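A Day at the Druno Laundry in Brikoscombe

December 18, 2024

I've been meaning to write this up since August, when I first put my name down for the visit, and then they moved it twice because of building work, so it's a winter report after all. Brikoscombe is a long way out if you come by bus (bring a book, and something to eat, the stop has nothing near it). Druno does laundry and housekeeping for small guesthouses and furnished apartments, and twice a year they let people like me walk through. There were 20 of us, mostly from the cleaning trade, plus a couple of students who asked better questions than I did.

We started on the main floor, which is LOUD. They hand you foam earplugs at the door and I laughed at mine for maybe a minute before putting them in. The big change there is the sorting line, which they call Tak. Bags come in on hooks overhead, drop onto a belt, and Tak reads the tag sewn into each sheet or towel and sends it down the right chute. Before Tak, people stood at a long table and did all that by hand, including the part where you find out what's been left inside a pillowcase. Now two people per shift watch the belt and pull out whatever the system can't read. On the day we visited it had rejected 297 pieces by the time we got there, and the shift lead thought that was pretty normal for a morning.

I asked one of the belt pullers if she missed the table. She said she missed the talking! You can't chat over that belt. Her back is better, though, and she doesn't handle every bag anymore, so she wasn't going to ask for the table back. Another puller told me the hard thing is staying awake to it. At the table your hands were always busy, and at the belt you wait and wait and then three tangled things come at you together.

After lunch (soup, good bread, too few chairs) we split into smaller groups and mine went over to the housekeeping side. I'd been looking forward to this part because it's closer to my own job, and because Ginen is the thing everyone in my line of work has been asking me about. Ginen is the planning software. It takes checkouts from the booking systems, decides which units get cleaned in which order, and prints or sends each cleaner a route. It looks after 201 units right now. The cleaning itself is people, start to finish, and most of it happens in bathrooms about as big as a closet.

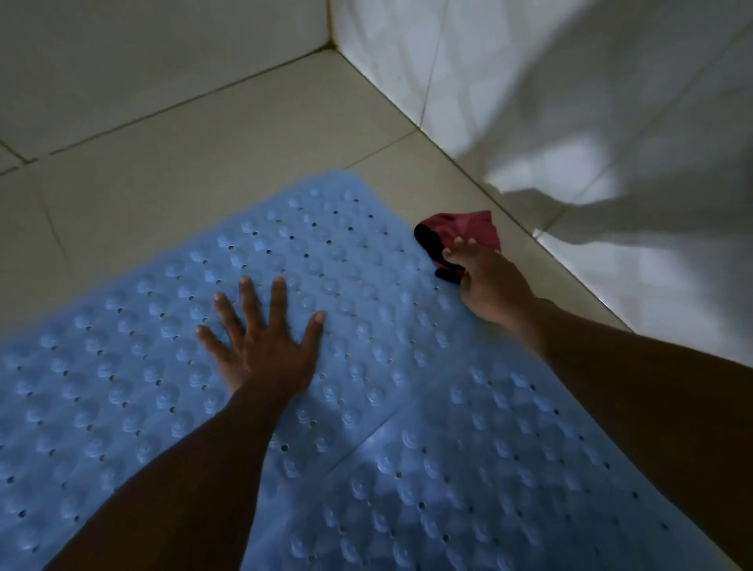 What Ginen changed is the start of the day. It used to be a whiteboard and a lot of phone calls, with the supervisor moving names around until everyone more or less fit. The cleaners I spoke to were split on it. The newer ones like it because they know at six in the morning where they'll finish. The ones who've been there longer said the whiteboard knew things, like which stairs were bad for whose knee, and that it took months of nagging to get those things into the software. They're in now, in a notes box, and the route does take account of them, but somebody has to keep the notes up to date and that job landed on the cleaners themselves with no extra time for it. I heard that complaint from four different people so I'm passing it along.

Then there's the timing. Ginen gives every room a number of minutes, and bathrooms get their own number. At first it was one figure for all bathrooms, and you can guess how that went. A walk-in shower and a tiled corner behind a toilet are two very different jobs, and so is anything with a mat to shift and the floor underneath to do. The cleaners kept a paper list for a month of how long each one really took, and the office loaded it all in.

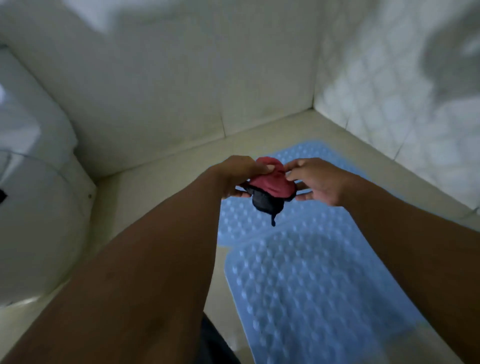
So the minutes are fairer now, everyone agreed on that, though opinions differed on whether there should be minutes at all. One woman told me she turns the countdown off on her phone and does the room the way she always did, and comes out within the time anyway. The supervisor was standing right there and just shrugged, so I guess that's allowed!

I also asked about machines for the bathrooms, seeing how much they've spent across the yard. They tried a floor scrubber in the larger units and sold it again. Too much carrying up and down stairs, and it couldn't turn around in half the places. The money went to lighter carts and better gloves instead, which got a bigger cheer in our group than anything Tak did.

Jobs, since people always ask: the sorting table crew was offered retraining, and most went over to housekeeping or repairs. Two left. Pay on the belt is a little higher than it was at the table, and the night shift in sorting is gone completely.

If you want to go, sign up early and wear shoes you can stand in. The next visit isn't posted yet. I caught the 519 bus home with wet feet and a free tote bag, and slept through my stop.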